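23/04/2023

Finally got to the Mandgate Lifeboat and Harbour Museum, after meaning to go ever since I moved to Bondham. Took the number 8 bus, which goes the long way round by the quarry. Admission was two pounds more than the website said.

The museum is in the old customs shed and covers the port from the herring days up to the last coal boat. I started upstairs with the ship models.

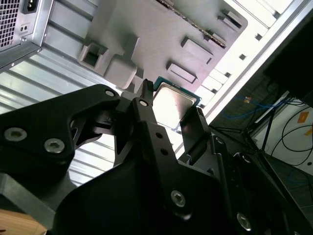 The best thing up there is the Drumberg, a grain ship lost off the point with 26 men aboard. The model is 92 inches long and has its own room. The rigging has been redone and the blocks are tiny. I can't see how fingers alone would get hold of pieces that size. The label gave the name of the yard but left out the year, so I shall have to look it up.

Downstairs was busier. The figurehead from the Awad is smaller than I expected and has been repainted, rather too brightly for my taste. I read all the panels on the pilots and skipped most of the knots. Had soup in the café - leek, a bit thin.

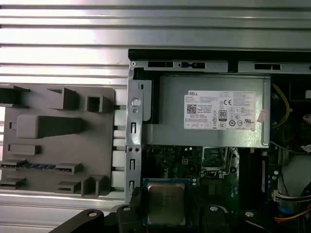 Evening

Home by six. Feet sore. I bought the booklet on wrecks and have read as far as the lighthouse chapter, which repeats a good deal of what was on the walls. The chart at the back is good and shows the old channel. I want to go back for the boat store, as it was shut today.

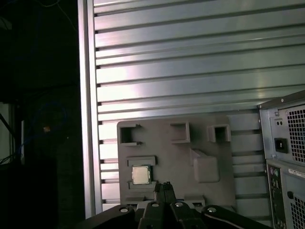

Ribbed aluminium and the upright rail, with blue cables to the left.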